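Pre-Session Safety and Inspection Checklist, Two-Arm Cloth Folding Cell
Julteck, study name Marico
Checked: Tue 29 January

1. Emergency stop
Press, confirm both arms lose drive power, release, reset.
Result: OK. Reset needed a second try. Button to be cleaned.

2. Gripper fasteners
Check pivot screws on both hands with the hex key. No play in the links.
Result: OK. Left outer pivot was a quarter turn loose and has been tightened.

3. Fingertips
Look for burrs and chipped points. Run a scrap of jersey through the closed tips.
Result: OK. No snags. Replace at the next service anyway -- this pair has been on since November.

4. Wrist camera view
Both fingertips must be visible with the gripper open, with bare table between them. If the mount has shifted, redo the calibration before recording.

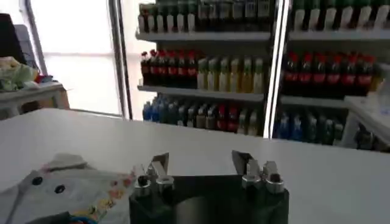 Result: OK. Calibration not repeated. Episodes recorded with a shifted mount can't be used for training, and we lost 32 that way in the fall.

5. Speed and force limits
Confirm the limits file is the Sultana version, not the bench version.
Result: OK. File was correct on both controllers.

6. Cables
Full reach on each arm, slow speed. Nothing should pull tight or cross the fold area.
Result: Comment. One cable runs over the right side of the table. Tape it down before the next session.

7. Garment start state
Lay the shirt with the collar away from the arms and the hem toward them. Half the trials start flat, half start with one corner bunched.
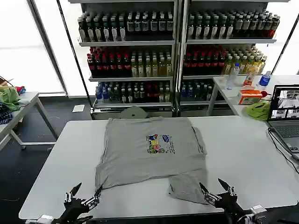
Result: OK. The bunched starts are where the method still has trouble. With the regrasp step it finished 83 percent of trials, and 71 percent without it. Keep the two start types labeled separately in Irnomico or the comparison is no good.

8. Data storage
Check free space and last night's backup.
Result: OK. 2,784 episodes on the drive, same number on the backup.

9. Operator position
Stay outside the floor tape while the arms are live -- this includes fixing a dropped shirt.
Result: Comment. Tape is worn on the window side. Replace.

Cleared for use. Items 6 and 9 stay open.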